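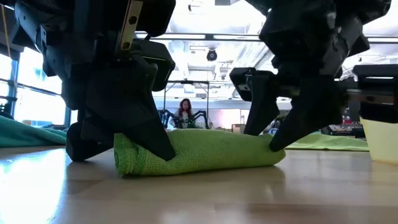 Attachment 1: rolled green cloth on the worktop

Ticket: Drasirier recipe planner, shopping list doubling up
Status: reopened by customer

Hello again! Sorry to be back so soon, but the shopping list has gone daft on me. I planned a Lent menu for the week (mostly beans and greens, with one big caponata), set it to feed 2 and pressed the button to build the list. It came back asking for 18 aubergines. Eighteen! The recipe says 6 and that's for a party.

What I've tried so far:

Logged out and back in. Same list.

Deleted the caponata and added it again. The aubergines dropped to 6, so I got quite excited, but then I changed the portions and they shot straight back up.

Turned off the link to my Clandier grocery account. No difference to the aubergines, though the capers vanished altogether and I had to type them in by hand.
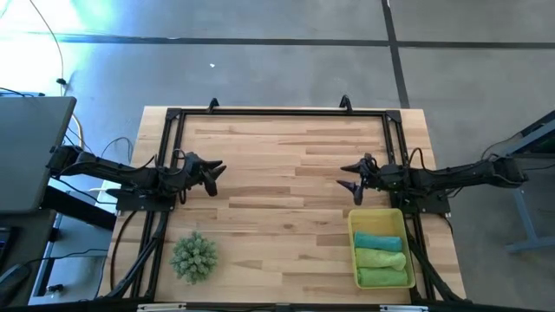

Then I had a go on the old tablet, which is still on the version before the Eder update, and there the list is fine – proper amounts, capers and all. So I'm guessing it's something in the update, but you'll know better than me.

One more oddity while I'm here. The chickpeas are down as 70 tins on the printed list and 2 on the screen. I do like hummus, but not that much.

Update, same evening: I followed your note and cleared the saved portions under Settings. The chickpeas are right now, on paper as well, thank you! The aubergines are still at 18 whenever I touch the portion slider. I've left the menu in my account under the name Trorkix so you can open it and poke about. Please don't delete the lentil soup, I haven't got it written down anywhere else.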